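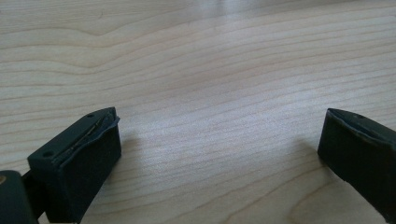 Our hand gripper with the fingers open, thin layer lifting at the tips.

Pads lifting on gripper fingers – reglue or strip and start again?
Posted in Robots and Automation > Grippers and tooling

OltbyBench

Hello all! First post after a long time reading, and I'm very glad this board exists.

We have a hand-held gripper that we use for showing tasks to the arm on our small sorting cell. Dark green fingers, blocky things, with a thin pad layer along the gripping edge. It has done over 2000 grips since it was built and I love it, it's far nicer to work with than the spring tongs we had before.

The trouble is the pads. The layer on the left finger has come up along its top edge and there's a narrow gap under it. The right one is going the same way at the tip but not as badly. I noticed it when thin card started to catch as the fingers opened. Thicker bits (bottle caps, wooden blocks, a roll of tape) still go in and out with no bother.

What I've tried so far:

Pressing it back down with my thumb. Held for one afternoon.
A dab of superglue at the tip. Went hard and lumpy, so I scraped it off again.
A wrap of electrical tape round the whole finger. Please don't do this, the tape crept and left goo.

So do I work some better glue into the gap, or take the pads off and do the job properly? I don't mind spending an evening on it. I'd also like to know if I have to set the gripper up again afterwards, as the cell is trained on the way it opens and closes now and I'd hate to upset it.

Thanks in advance!

GrarktonGrippers

Oh, I enjoy this job! Strip and start again, and do both fingers at the same time even though the right one isn't as bad. If you only do one you get a new pad facing an old squashed one, and small parts start to roll out towards the worn side. I did exactly that on our first pair and spent a week blaming the linkage.

Take the fingers off the gripper first if yours unscrew. It's so much easier with the finger flat in a vice (soft jaws, gentle squeeze) than with the whole tool rolling about on the bench. Mark them left and right on the back with a paint pen before they come off. They look like mirror twins but they will have worn differently.

Then peel from the lifted end, slowly, pulling back along the finger and keeping the pad low. Pull straight up and you can lift bits of the finger with it, especially if it's printed. Whatever glue stays behind comes off with a plastic scraper and a lot of patience. I have a broken ruler that I keep for it and nothing else.

Once it's clean, rub the face with fine paper, wipe it down with isopropyl and then keep your fingers off it. I can't say that strongly enough – one greasy thumbprint near the tip and you'll be back here in a month.
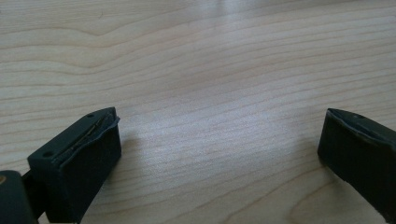

For the pad itself, cut it slightly long. I leave 5 mm spare past the tip, stick it down from the mount end forwards, roll it with a bit of dowel and trim the extra off at the very end with a new blade. Then take the sharp corner off the pad at the tip, just a tiny slope. Most lifting starts when a square corner snags on the edge of a part or the table, and with the slope on it the part slides by. This one change made more difference for us than any glue did, and we have tried a silly number of glues!

Clamp it between two flat bits of scrap with baking paper in the middle. Then leave it alone, tempting as it is to have a play.

On your last point, it depends how thick the new pad is. Same sheet, same thickness, and you'll probably only need to redo your closed position. Close it on nothing, save that as zero, close it on a block you've measured, and see if the number agrees. If the new pad is thicker, redo the open position as well, and record a few fresh demonstrations before you trust the cell with anything that breaks.

Do post how you get on, I'd love to see them finished.

Dilham_Dave_not

just use double sided carpet tape mate. been fine on mine. change it when it goes manky

OltbyBench

Thank you both! The fingers do come off, I checked at lunch, so I'm going with the full strip. The paint pen tip is a good one, I would certainly have mixed them up. I might try the carpet tape on our spare pair for a laugh.

ChengCell

Good advice from Grarkton there. A few things to add from looking after ours.

Don't let solvent sit in the screw holes. Wipe across the face and stop short of them, or plug them with a twist of tissue. I once softened a hole enough that the screw never bit properly again and had to fit an insert.

When you bolt the fingers back on, nip the screws up, close the gripper gently so the pads meet, then finish tightening with it closed. The faces line themselves up nicely that way. If you tighten with the fingers apart you can get a pad meeting on one corner only, and then that corner lifts first.

Slip a strip of printer paper in and close on it. Tug at the tip, then nearer the mount. You want the same drag at both ends.

And write the date on the inside of the lid of the tool case. Ours has a whole history in there now, going back to a September when everything fell off at once.

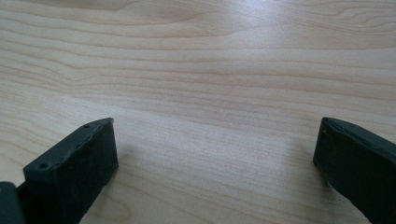
How often should the pads be looked at once the new ones are on?

Every 1000 grips suits a cell like yours, plus a quick look at the tips before each session. Run a fingernail along the top edge of each pad. If it catches, press the pad down, clamp it for 4 hours and check again before you record anything.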